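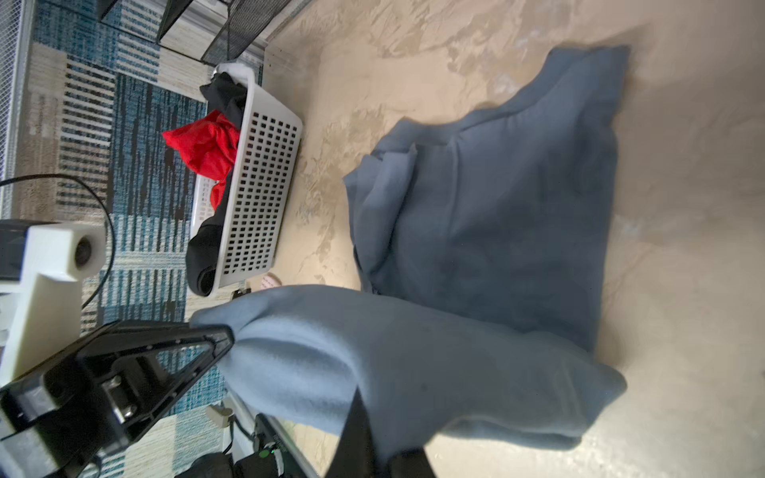
一条毯子的体面

叠毯子这件事,我自认有发言权。我家一共有九条毯子,住两个人。每次有客人问为什么,我丈夫就看看我,我就看看窗外。

九条里面,最难对付的是抓绒的那一类。羊毛毯有骨气,你折它,它就认账,折痕在那里,第二天还在那里。棉毯老实,脾气像一张大号的餐巾。抓绒不一样。抓绒毯没有立场,你把左边捋平,右边就鼓起来;你把四个角对齐了,它中间悄悄拱出一道棱,像底下藏了一只猫。我掀开看过,没有猫。

一条灰蓝色的大抓绒毯铺到地上,是什么光景,家里有的人都知道。米色的大理石纹地面,平日里看着挺宽敞,毯子一摊,地就没了。它还总有一个角尖尖地翘向远处,另一边自己先折了回去,堆出几层软塌塌的褶子,拎起来的这一头又鼓成粗粗的一卷,往下坠。旁边放着白色的塑料洗衣篮,侧面一格一格的小方孔,再过去是花纹地毯的边。篮子的意思很明白:你可以不叠,团一团塞进来就行。

绝大多数人在这一步就投降了。我投降过很多年。

去年八月,我在最不该想毯子的天气里,去上了一堂叠毯子的课。介绍人是我的老同事温迪·罗博特姆(Wendy Rowbotham),她退休以后报各种班,陶艺、法式刺绣、给自行车补胎。她说有个叫 Ledomell 的家务工作室,开在一家裁缝铺楼上,一堂课七十分钟,专讲床品和毯子。我问,七十分钟都在叠?她说,不,前十分钟喝茶。

授课的老师叫霍玛·萨德吉(Homa Sadeghi),从前在旅馆管布草间。她给我算过一笔账,旺季最忙的那个星期,经她手的毯子是四百三十二条。我问她叠到最后是什么感觉,她想了想,说:“手上没有指纹了。”我一直不确定这是不是玩笑。

那天班上除了我和温迪,还有一位赛义德·肖贾伊(Saeed Shojaei),是被太太送来的。送来,是他自己用的词。他带了一条自家的毯子,装在一个蓝色的购物袋里,打开袋口,毯子慢慢地涨出来,像发过头的面。

霍玛的第一句话是:“先别叠。”

她让我们把毯子在地上铺开,绕着它走一圈。走到第二圈,赛义德问我们在找什么。霍玛说找短边。这个问题听上去很蠢,可是你真站在一条抓绒毯面前,就知道它并不蠢。抓绒会拉伸,洗过几轮的毯子,哪边长哪边短,常常要蹲下来才看得明白。我叠了半辈子毯子,十次里有五次是从错的那一边下手的,另外五次是碰对的。

找到了短边,再来说手。

一般人拎毯子是一把抓,五个指头全陷进去,攥得很紧,好像毯子会跑。霍玛不许。她要我们用指尖捏住边上窄窄的一条,捏住就行,拎起来,让重量自己往下走。捏得多了,手里攥着一团,底下就跟着起一团;捏得少了,才刚离地就滑脱。中间那个合适的分寸,我练到第三十分钟才摸着,随即又丢了。

拎起来以后有一下抖。这一下抖,是整堂课的争议所在。

温迪抖得很豪迈,像在甲板上收帆,毯子腾空而起,落下来的时候把她的茶杯盖住了。赛义德几乎不抖,他只是把毯子举在那里,等它想通。霍玛自己的那一下很小,手腕往下一沉,布面上就走过去一道浪,走到头,褶子没了。她做了三遍给我们看。我三遍都在看,三遍都没看清。

接下来的步骤,我记在了一张茶渍斑斑的纸上,抄在这里,给同样不可救药的人用。

一、铺平,绒面朝下。两面都有绒的,看哪面顺眼就哪面朝上,这一条不必争论。

二、从中间往外赶,用前臂,不要用手掌。手掌会把绒推起来,越抹越皱。

三、捏住一条短边的两个角,拎起,轻轻沉一下,盖到对面的短边上。对不齐的话,对齐一个角,另一个角随它去。

四、再对折一次,方向不变。这时候它是一条长长的带子,看上去已经很像样了,很多人会在这里停下来拍照。

五、两头往中间折,各占三分之一,后折的压住先折的。

六、把所有的开口边转到里侧,圆边朝外。

七、放下。走开。

第七条是霍玛特别强调的。她说新手最大的毛病是叠完了还要去拍,拍两下,捋三下,再把边角塞一塞,结果越修越歪。她在旅馆带过一个新人,为了一条毯子拍了整整十分钟,最后叫她来看,她说很好,下一条。

第三条里那句“随它去”,我回家以后想了很久。我以前叠毯子,卡就卡在这里。四个角一定要齐,不齐就拆了重来,重来几次之后满头大汗,往洗衣篮里一团,发誓明天再说。霍玛的办法是承认这条毯子本来就不是长方形。它出厂的时候也许是,洗到今天,它只是一个大致的意见。你把歪的那一角折进里面去,外面看着是齐的,谁会来拆?

我婆婆会。不过她住得远。

再说说绒。深色浅色的抓绒都沾东西,各有各的沾法。深的沾白毛,浅的沾黑点子,灰蓝色不幸居中,两样都看得见。我家那条暮色蓝的 Plitia,洗干净了拿出来,在灯下还是能找到几粒小黑点,不知是线头还是别处掉来的绒渣。我曾经坐在地上一粒一粒地拈,拈了一部电影的工夫,站起来一看,它又沾上了我的裤子毛。后来我学会了先抖后叠,再后来学会了不开那盏灯。

洗衣服的次序也有关系。奈丽达·蒙特西诺斯(Nélida Montecinos)在我们那条街上开了多年的自助洗衣房,店名叫 Golestani,是她从上一任老板手里连机器带招牌一起接过来的,懒得换。她对抓绒毯的意见只有三句:不要跟毛巾一起洗,不要放柔顺剂,不要高温烘。三句话用西班牙语写在一张纸上,贴在烘干机侧面,字很大。我问她照做的人多不多,她指了指角落的架子,上面搁着几条没人来领的毯子,硬邦邦的,绒全结成了小球。

“高温。”她说。

毛巾的那一条我是信的,我有教训。有一年冬天我把毯子和新买的橙色浴巾放在一起洗,捞出来的毯子长了一层橙色的胡子。那条毯子至今还在用,归我丈夫。

毯子叠好之后放哪里,是另一门学问,我只学了个皮毛。放衣柜最上层的人,多半一年只见它两次,一次是放上去,一次是它掉下来。放床尾的人要有决心,每天早上重新面对它。放沙发扶手上的最好看,能维持到第一个人坐下来为止。我家试过一个叫 Hastus 的藤编收纳箱,尺寸刚刚好,盖子也合得上,只是从此我们谁也不想打开盖子拿毯子,宁可冻着。它现在装报纸。

赛义德的方案最彻底。他下课以后跟温迪一直有联系,据温迪转述,他家的毯子如今是卷起来的,卷成粗粗的一筒,竖着插在门边。他太太起初不同意,理由是看上去像要搬家。他说卷比叠快,卷起来没有角,没有角就没有对不齐的事。霍玛听说以后沉默了一会儿,承认这在理论上说得通。

我不卷。我怕一旦开始卷,离团就不远了。

关于团,有必要替它说几句公道话。洗衣篮这种东西,设计出来原是为了把衣物从甲处运到乙处,侧面开那些孔,是给里面的东西透气的,可见制造商对我们的品性早有估计:东西会在里头待上一阵。我认识的人里面,家里没有一只长期满着的篮子的,只有戈尔纳尔·阿拉布扎德(Golnar Arabzadeh)。我去她家做客,专门看过。后来她去厨房端点心,我拉开走廊的柜门想找卫生间,看见了三只。

我把柜门轻轻地关上了。她端点心出来,我们谈了很久的点心。

上完课到现在,我的成绩是这样的。羊毛的、棉的,都很体面,一摞放在柜子里,圆边朝外,看着像有家教。抓绒的四条,两条合格,一条勉强,剩下那条最大的,一个人的胳膊不够长,每次都要在地上铺开来做,花的时间够煮一锅米饭。我丈夫有时候过来搭手,捏住另外两个角,我们面对面往中间走,走到一处把角交给对方,像一种很慢的舞,没有音乐,还经常踩到毯子。

他总是先松手。我跟他说过,要等我接住了再松。他说他以为我接住了。毯子落到地上,又是那副样子,一角翘着,一边堆着褶。

于是捋平,找短边,重来。上星期我们叠到第三遍,他提议去吃晚饭,我同意了。毯子就留在地上,吃完回来,它看着倒比走之前平了一点。我问过霍玛这是什么道理,她回了我一条很短的消息,说布也要歇一歇,又问我开口边有没有转到里侧。

没有。我去转了。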